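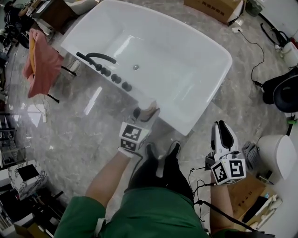

The deck-mounted tap is the first thing to go wrong on a freestanding tub, one regular at the Trokley showroom told us, and she would never have another. Hers dripped for a year onto the tile and went down between the rim and the wall where no cloth could reach. Her sister has one and loves it. So there you go.

Either way they are selling. Bathroom stores around Grinen say freestanding tubs with the faucet mounted on the rim have gone from special order to floor stock since April, and Trokley has now cleared out its corner units to make room for more. The Hitwood branch follows next month.

What people are asking for, according to the store: white tub, black fittings. Chrome is down to 5 orders this season. Black was 80. The rest couldn't decide or went for brass, which takes longer and costs more.

Shape matters too. Ovals were the big thing for a while but the rectangle with soft corners is catching up, mostly from people with small bathrooms who want to push one long side closer to the wall. Leave a hand's width if you can, the store says. You have to get a mop in there somehow.

Price is the sticking point. A complete set at Trokley, tub plus black spout and three controls, is $2000 before delivery. Delivery within Grinen is $90, upstairs is extra and they want to see a picture of the staircase first. Two tubs went back in the spring becuase they wouldn't make the turn on the landing.

Minja, the smaller shop by the bus station, sells the tub and faucet seperately and comes out cheaper if you already have a plumber. No delivery on Mondays or any other day, you fetch it yourself. Bring a second person and a blanket.

A few things worth knowing before you order, collected from both stores:

Check where the drain sits. Center drain and end drain tubs look the same in the catalog but the floor pipe has to match, and moving a floor pipe means lifting tile.

Ask which side the controls go. Some models can be flipped, most can't once the holes are drilled.

Black finish shows limescale. Wipe it down after use, soft cloth, mild soap, no vinegar. Scouring pads are out, the finish scratches and the warranty doesn't cover it.

Try the tub before you pay. Shoes off, climb in, see if the spout gets you in the shoulder. Both stores allow it and one says hardly anyone bothers.

Polished floors get slippery, so plan a mat. And think about towels early. A tub out in the room has no wall beside it to put a rail on, and a standing rack close to the rim does the job. Black ones to match the faucet were sold out at Minja when we called, more expected by the end of the month.

Trokley is open until 7 p.m. and has the new models on the lower floor, past the sinks. Parking behind the building, enter from the side street, the front is still dug up for the water main. Hitwood hours will be posted once the shelving is in.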